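Chapter 6
Chores: What Machines Can and Cannot Do Yet
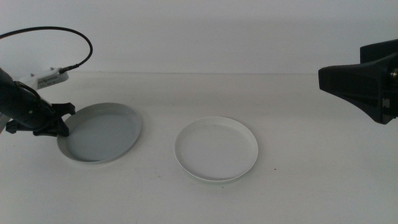
A dishwasher is a robot in the loosest sense. It takes in dirty plates, follows a program, and gives back clean ones. What it has never done is clear the table. Someone still has to scrape the plates, carry them across the kitchen, stand them in the rack, and put them away afterward. The machine does the washing, and a person does the handling.

Most household appliances divide the work in the same way. A washing machine does not collect socks, and a dryer does not fold shirts. Engineers solved the washing, heating, and spinning many decades ago. The handling is still open, and it is the subject of this chapter.

6.1 Why a plate is hard to pick up

Think about a shallow dish lying on a table. A person lifts it without planning. The fingertips find the rim, one finger slides under or the thumb presses down on the inside, and the grip tightens until the dish feels secure. If it starts to slip, the hand corrects before the person notices.

A robot arm has to get each of these steps from somewhere. It must find the dish, which is difficult when a white dish sits on a white surface and the edges hardly show. It must choose a place to grip. A low rim offers very little to hold, and a finger that comes down a short distance too far pushes against the floor of the dish. Then it must decide how hard to squeeze. Stoneware will put up with a firm grip, but thin plastic bends.

Factories avoid these problems by controlling the surroundings. On a packing line, every tray arrives at the same spot, facing the same way, and the arm repeats one motion all day. A kitchen offers no such help. The dish may be upside down, stacked in another dish, or half hidden by a towel.

6.2 A small trial

Troline, a maker of trays for school cafeterias, wanted to know whether a pair of arms could sort returned dishes at the end of a lunch shift. The trial was run by Žydrūnas Strazds, a production engineer, using a control program called Sasix. The task was kept simple. Dishes were set out on a table, and the arms had to lift each one and place it on the correct stack.

The arms made 3781 attempts over the month of June. When a single dish lay flat and apart from the others, they succeeded 97 percent of the time. When dishes touched or overlapped, the rate fell sharply, and the most common failure was lifting two at once. Strazds also recorded how long each lift took. A cafeteria worker sorting the same dishes was 3 times as fast.

Troline did not install the arms. It did change the design of its return counter so that dishes arrive one at a time, and the company plans to repeat the trial with that counter in place.

6.3 What the numbers leave out

A success rate of 97 percent sounds high. Applied to a household that handles 100 dishes in a day, it means three failures daily, and some of those will be broken dishes. A person who broke three dishes a day would soon be asked to stop helping. When you read a claim about a chore robot, look for the conditions of the test, the number of attempts, and what was counted as a failure. Look also for who reset the table between attempts, a job that is usually left out of the report.

Sections 6.4 and 6.5 take up two other chores, folding cloth and emptying a bin of mixed parts. Both depend on the ideas of grip and contact introduced above. Review the material on friction in Chapter 4 before you go on.

Terms to know: gripper, contact, success rate, reset, structured environment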